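Szekeres Street Workshop
Minutes of the October general meeting

Held in the main workroom, Saturday, 10 a.m. Start delayed until 10:20 while people looked for chairs. The chairs were in the chair closet.

1. Minutes of the last meeting

Approved with one correction. The September minutes said the band saw had been "fixed." The member who fixed it asked that this be changed to "looked at."

2. Money

The balance stands at $2,022 after the electric bill. Dues are paid up for all but a few members, who know who they are and were mostly absent. The coffee can by the door brought in $56 since summer, along with a subway token and a button. The button has been put in the sewing drawer. It was agreed to leave the can where it is and to stop calling it the voluntary parts fund, as the name seems to have confused people about both halves.

3. The Trosemham lease

The landlord has sent over a new draft from Trosemham Properties. It is the same as the old draft except that we are now responsible for the gutter. Two members went outside during this item to look at the gutter and came back unhappy. We will write and ask for the gutter to be taken back out. If that fails we will ask for a ladder.

4. The white table

This item was down for ten minutes and took 45.

For anyone who missed the summer, the big white table was put in so there would be one clean surface in the building for small electronics. The rule adopted in June was that nothing lives on it. Since then it has been home to a bread machine, a box of door hinges, half a kite and, for most of August, a fern.

It was reported that the table has now been cleared and wiped down, and that the small display units from the Brevuvier donation are being handled there and nowhere else. The difference from the rest of the room was remarked on. The rest of the room was then defended at some length by the people who use it.
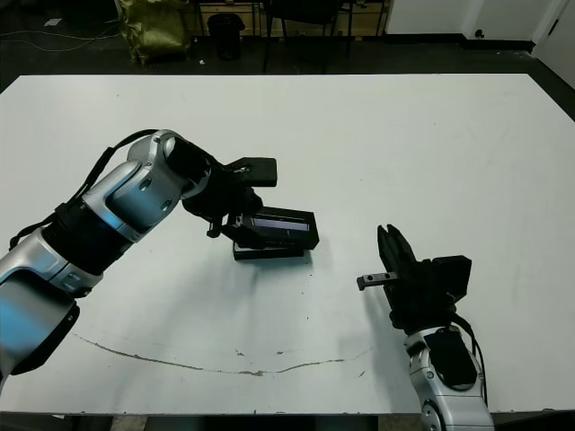

Small-parts work at the white table. The floor beyond it is item 5.

Discussion followed. One side held that a white top is the right choice because a dropped screw shows up on it. The other side held that so does everything else, including soldering marks, and that a gray mat would save us a repainting every spring. A sample mat was passed around. It smelled strongly of tires and was passed back faster than it came.

It was moved that the table stay white and bare, and that anyone who wants a mat bring one and take it home again. Carried, 9 in favor, the rest either against or getting coffee.

Also agreed under this item:

Display units are to be picked up by the edges. The dark window on top takes fingerprints, and we have used up the good wipes.

No food on the white table. A question was raised about drinks with lids. No drinks with lids.

Projects left on the table overnight go on the shelf of shame, top level. Projects left there for a week become parts.

The fern stays at the front window.

5. The floor and the stuff on it

The clutter past the far side of the table came up, as it does. We spent some time on whose it is. Several items were claimed, then un-claimed when it became clear that claiming meant carrying. The floor is dark enough that small things vanish on it, and one member pointed out that this is a large part of why it never looks as bad to us as it does to visitors.

A cleanup will be held before the next meeting. Bring gloves and, if possible, a truck. Anything without a name tag by noon goes to the curb. Name tags will be on the hook by the door from Monday. Writing "MINE" on a name tag does not count, and last year's tags reading "MINE" have been removed.

6. The Brevuvier donation

Brevuvier closed their storage unit and gave us what was in it. We were told to expect a few boxes. There were 400 small parts bags, none labeled, plus the display units and a very nice hat rack.

The bags will be sorted at the Tuesday open evening into the Hevine drawers along the back wall. It was asked whether the Hevine drawers are full. They are full. They will be emptied first, into something to be decided on Tuesday. The hat rack was put up during the meeting and already holds two coats and an extension cord.

A thank-you note is going out. A suggestion that it ask for the labels was voted down as ungracious, though it had support.

7. Lighting

The tube over the lathe still flickers. It has been flickering since before some members joined, and one admitted to finding it restful. The new tube has been bought. It is behind the paint cans, or was. Whoever finds it should put it in.

8. Other business

The kettle needs descaling. There was a silence, and the matter was carried over.

A request for quiet hours on Sunday mornings was referred to the people who make the noise.

The sign on the restroom door is to be replaced with one that has a single meaning.

9. Next meeting

Same time, same room, second Saturday of the month. Chairs are in the chair closet.

Meeting closed at 12:35 p.m. Minutes taken in pencil, the pen having been borrowed during item 4.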